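Was auf der Packung steht

Ein Milchkarton ist vor allem eine Druckfläche.

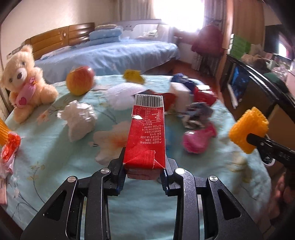
Die Pflichtangaben verteilen sich nach festem Muster: Nährwerttabelle, Strichcode, Produktname, dazu in China die Nummer der Norm, etwa GB 25190. Gestalterin Salamatu Ekpo von Stillari plant den Strichcode zuerst ein -- er braucht einen hellen Grund, auch auf rotem Karton. Am Ende wird die Lasche dreieckig gefaltet und versiegelt. An dieser Stelle reibt sich die Farbe zuerst ab, vor allem an den Ecken.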